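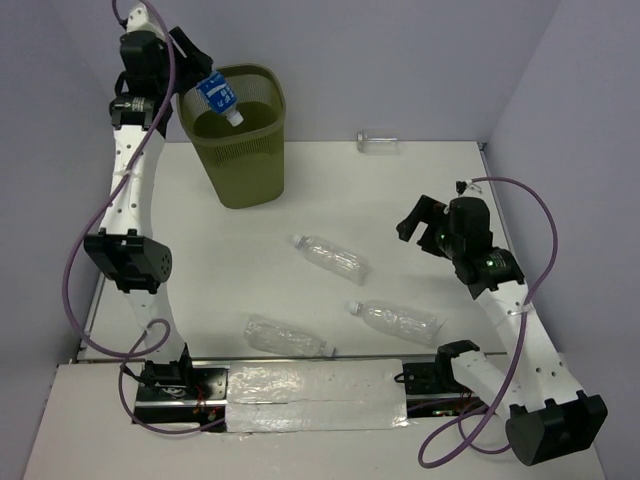

Issue 17, page 8

About Timmermans

Timmermans sorts and clears waste for offices, canteens and two schools. We started because we didn't believe the recycling figures on the posters in our own building, and we still don't believe most figures on posters. Ask us for ours and you'll get a weigh sheet.

Bottles are most of the work. A bottle with a blue label and a white cap goes over the mesh wastebasket tipped upside down, cap first, and people ask if the cap should come off. Our supplier Vetiler says leave it on. Goler says take it off. We have read both leaflets and found little in either to settle it, so ask whoever collects from you.

Labels are another sore point. Clear bottles with no label are easier to tell apart from the rest, but we won't claim that peeling 100 of them by hand is a good use of an afternoon. Crushing saves room. It does nothing else that we've been able to measure.

Glass stays out of the plastics basket, even a small clear container that looks the part when it's lying on its side. We wish the color charts made this plainer.

Renato Urrutia runs the sorting side and answers the mail, usually before 8 in the morning. We serve 145 desks at Iner and would take on more — slowly, and after seeing your bins first.

Comments

deskbound_pat: We peeled labels all February. Did it matter?

Renato Urrutia: I doubt it. Ask your collector to put it in writing.

M.L.: Mesh baskets leak. Just saying.

Contact | © Timmermans | Back to top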